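Is the Nindside open day worth it for a ten year old?

mothballed_62
Posted August 27, 2025 · 176 views

We're thinking of going to the robot open day at Nindside. My son is mad on anything with motors but gets bored stiff by talks. Is there much to look at, and can you get up close?

3 replies

okby_bus_user
Went in May with my two and we had a lovely time! Skip the talk in the main hall (33 minutes, I checked) and head straight for the Stilberg room – that's where the cloth handling is. I could have watched it all afternoon. It's a pair of arms with a yellow cloth on a big white table, and you don't realise how fiddly a cloth is until you see a machine have a go.
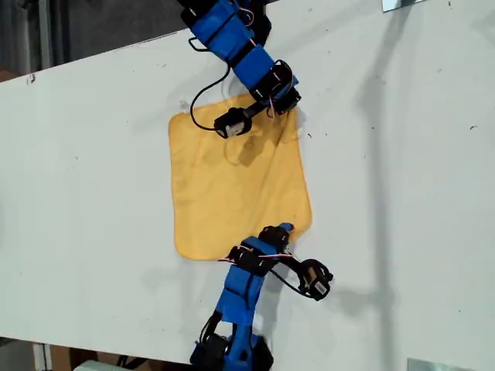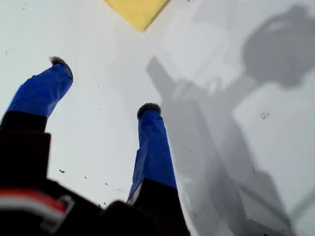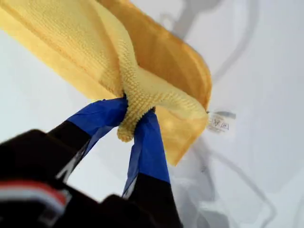
Both arms on the table, then two close-ups of a gripper with blue on its fingers. Last one has it holding the cloth.

My youngest kept asking if it could do his school shirts – the chap on the desk said not yet. Get there early, as the room is small and you may have to queue. Parking is £7 so we took the bus from Okby.

Helpful (62) · Share

tinpot
its ok. cafe was shut when we went

Helpful (7) · Share

gravelpath
Agree about the cloth room. The Chaiyaporn stand by the stairs was good too, they let children steer a little wheeled one. Take a drink with you.

Helpful (33) · Share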